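Do loose items on the front ledge count as a workcell housekeeping violation?
Asked December 6, 2021 (Monday) in Cell Safety and Practice

We run a two-arm bench cell at Wedton, plate handling only. Our internal rule, last revised in July, says "no foreign objects within the reach envelope." An auditor from our Flirnstead site wants the ledge below the rail cleared as well. Is that normal? The arms are mounted on the rail and work away from the ledge.

Answer 1 (accepted)
Depends on how the envelope is defined. Use the full range of the joints, not the programmed path. If the ledge falls inside it, it is in scope. At Plultuser we split the cell into three zones:

Work surface: task items and the tub only. Wipe down every 100 cycles.
Rail: nothing loose, slots brushed out each shift.
Ledge: push button and fixed boards. Personal items go on a shelf outside.

Cable slack gets its own line on the checklist - check it at both ends of travel.

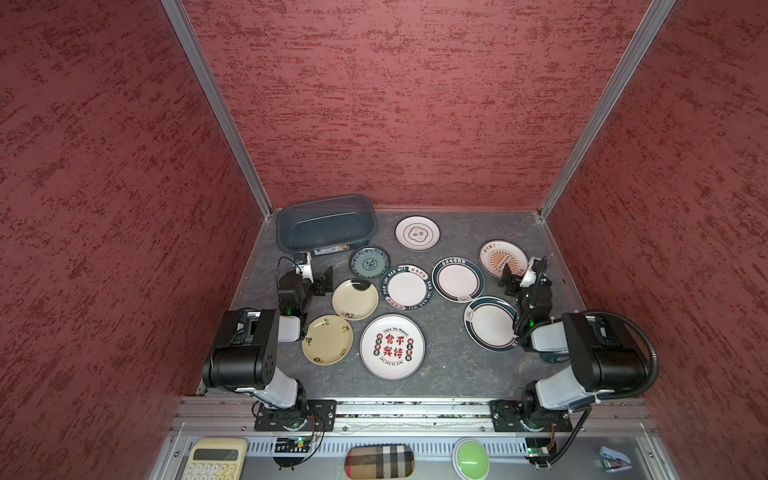
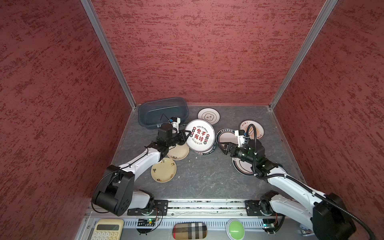 Plate cell, two arms on a common rail, ledge in front.

Whichever zones you pick, write them on the cell drawing. A rule that exists only in a binder gets read differently by each shift. Keep the path to the button clear regardless of what the envelope says.

Answer 2
We just clear everything. Faster than arguing.

Answer 3
Kartha template has this under item 7, I think. Can't find my copy.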